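Buscar en Memik Buscar Palabra clave

Imprimir | Enviar por correo electrónico

¿Por qué la toalla seca tan bien?

Cuando sales del baño estás lleno de gotitas. Te pones la toalla y, en poco tiempo, el agua ya no está en tu piel. ¿Dónde se fue? Se fue adentro de la tela.

Mira una toalla de rizo muy de cerca. Verás muchos hilos pequeños que hacen una curva y vuelven. Se llaman bucles. Entre los bucles hay espacios, y el agua sube por ellos. El algodón también bebe agua, como una esponja.

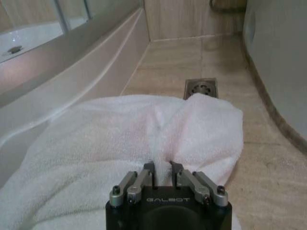
Una toalla blanca de rizo en el suelo del baño, junto a la bañera.

Si la toalla se queda arrugada en el suelo, el aire no puede entrar bien en los pliegues. Entonces el agua tarda mucho en irse y viene el mal olor. Por eso es mejor colgarla abierta.

Para probar en casa: toma 3 telas diferentes, pon una gota de agua sobre cada una y espera 30 segundos. ¿Cuál bebió más rápido? Escribe el resultado en tu cuaderno.

Compartir (30) Comentarios (3)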